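Gashi Arm Simulator: a useful program, but read this about the gripper fault

I have used the Gashi simulator for two months now, at home in the evenings and on the laptop I take to work. I bought it to practice arm programs before I run them on real equipment. In general I am satisfied. But I had one fault which cost me almost a week, and I did not find it described in any other review, so most of my text is on this.

First the ordinary things. Installation was easy, and the program opens in less than a minute on my laptop, which is not a new one. The license is 40 dollars for one year. The manual is written in clear language, although the index is poor and I often had to search by guessing. You get a set of ready tables and one arm, and you can load your own objects. The motion of the joints is smooth. I compared a few slow movements with my notes from the real arm, and the difference was small enough for my purpose.

Now the problem. I made a simple job: the arm goes to a short orange bar, closes the gripper, lifts, and moves the bar away from the grey strip. I set it to repeat 1,000 times during the night. In the morning the report said that all cycles were complete, with no errors. I was very pleased and I went to make coffee.

Then I played the recording. From cycle 600 the gripper was closing inside the bar. The fingers passed into the orange surface as if it was smoke, and the bar stayed where it was. The arm lifted nothing, carried nothing, opened the gripper over the other place, and the program wrote "success" in the report each time.

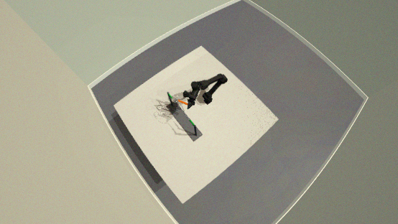
My test table in the simulator, with the gripper at the orange bar.

The reason, as far as I could understand, is that the report checks the position of the arm and the command to the gripper. It does not check the object. When the contact calculation stops working, the arm still reaches all its points, so for the report everything is fine. I think this is a serious matter. A person who trusts the report could send such a program to a real machine, and there the fingers will not pass through the metal. They will push against it with full motor force.

I wrote to Dreruvell, who sell the program. The first answer was only a link to the manual. The second answer, nine days later, was better: they confirmed that contact can be lost in long runs, and they advised me to restart the physics after every 40 cycles. I did this and the fault did not come back. It makes the night run longer, but I accept it. They also said that an object check is planned for January. I will believe it when I see it.

Before this I used Astari, which is slower and has an ugly menu — but it stops at once when a grasp fails, and it writes the cycle number in red. I miss this every day.

Good: fast start, fair price, smooth joint motion.
Bad: the report can say success when nothing was picked up, slow support, weak index.

I give three stars out of five. If the object check arrives and works, I will change it to four.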